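Serving tray

A serving tray is a shallow, flat-bottomed carrier with a raised rim, used to move food, dishes and other small items from one place to another. Trays are made of wood, metal, wicker, glass fiber and plastic. The plastic kind is common in cafeterias and home kitchens, where it is also used for sorting, draining and storing things that have nothing to do with meals.

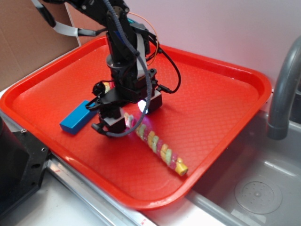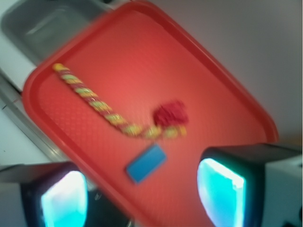
Red plastic tray with a patterned floor and a blue block on it. A braided rope dog toy also lies on the tray in the second picture.

Form

Most plastic trays are rectangular with rounded corners. The rim keeps items from sliding off and stiffens the sheet, which would otherwise bend under load. On many trays the rim curls outward at the top to give the fingers something to hold. Others have cut-out handles at the short ends.

The floor may be smooth or textured. A fine molded pattern of diamonds or squares gives cups and plates a little grip and hides scratches. It also holds crumbs, and a textured tray takes longer to wash than a smooth one. Some makers apply a rubbery coating instead, though this tends to peel after repeated trips through the dishwasher.

Materials and manufacture

Polypropylene and ABS are widely used. Polypropylene is light and resists most kitchen chemicals, while ABS is stiffer and takes a glossier finish. Both are usually injection molded, with the pattern of the floor cut into the mold itself. Color is mixed into the plastic before molding, so a chip in the rim shows the same color underneath.

The Salgado works began molding trays in a single size and later added a deeper model, number 331, for bakeries. Its first order was for 3000 pieces. Henrique Mota, who drew the deeper model, kept the corners wide so that a cloth could reach into them. Welteck sold a similar tray in packs of 20 — the packs were later cut to five for household buyers.

Household uses

Away from the table, a tray often serves as a movable work surface. Typical uses include:

Holding small parts during a repair
Keeping a child's blocks or beads together
Catching drips under potted plants
Collecting pet toys and grooming items
Carrying washed items from the sink to a shelf

A tray that has held pet items or garden tools should be washed before it goes back to carrying food. Many households keep a separate one, often in a different color.

Care

Warm water, dish soap and a soft brush are enough for most trays. The brush should follow the lines of the pattern. Steel wool dulls the surface, and a hot pan set directly on the plastic can warp the floor. Trays stack best when dry — water caught between two of them can make them hard to pull apart.

See also

Cafeteria tray
Drip tray
Tea tray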